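Foser Grasp Planner: Frequently Asked Questions
Maintained by Yanling Pan. Last revised October 2019.

What does Foser do?
It takes a point cloud and a rough idea of what you want picked up, and returns a ranked list of grasps. It doesn't move anything. Moving things is the controller's job, and so is explaining itself to whoever owned the mug.

Which controllers does it talk to?
Zulico 7 and later. There is a Clostalov bridge in the contrib folder. It compiles.

Why did my planner return 884 candidates and then do nothing?
Your collision margin is larger than your gripper opening. Every candidate was generated, scored and rejected, in that order, which is a design decision we regret. Set prune_early to true. It will be the default once we stop finding people who depend on the old behaviour.

Can it plan for two grippers at once?
Yes, with dual_mode on. Both grasps are scored as a pair, so expect planning to slow down. If you run two single planners side by side and hope for the best, they will both pick the same lovely bit of rim.

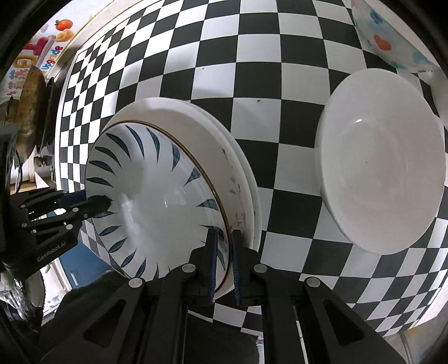

Why does the planner prefer rims to the outside of a bowl?
Rim grasps need a narrow opening and give the fingers two surfaces to close on, and the scorer likes both. With dual_mode you want them well apart, as on the bowl with the blue leaf pattern, where one gripper has the lower rim and the other has the left. The plain white bowl lying upside down on the checks is a harder customer. Its rim is against the surface, so Foser offers the foot ring or returns nothing, depending on how you've set min_depth. We've had complaints about both.

My glossy dishes have holes in them. Is that Foser?
It's your depth sensor. Shiny glaze comes back as missing points, and the planner will cheerfully suggest putting a finger through the gap. Turn on fill_specular, and don't raise its radius past 32 unless you'd like your bowls returned as plates.

Does a patterned background upset the segmentation?
It did until the February release. The old colour-based segmenter treated bold squares as objects and tried to pick them up one by one. The Žukauskas segmenter uses geometry first and colour only to break ties.

What does error 177 mean?
The gripper model in your config file has no finger width. Please add one. We considered guessing, and the guess was worse than the error.

Is there a graphical interface?
There's a viewer. It draws the grasps in green, including the bad ones. A colour scale has been on the list for a while.

How do I report a bug?
Send the log, the config and the point cloud. A message saying "it missed" goes into the same folder as all the others.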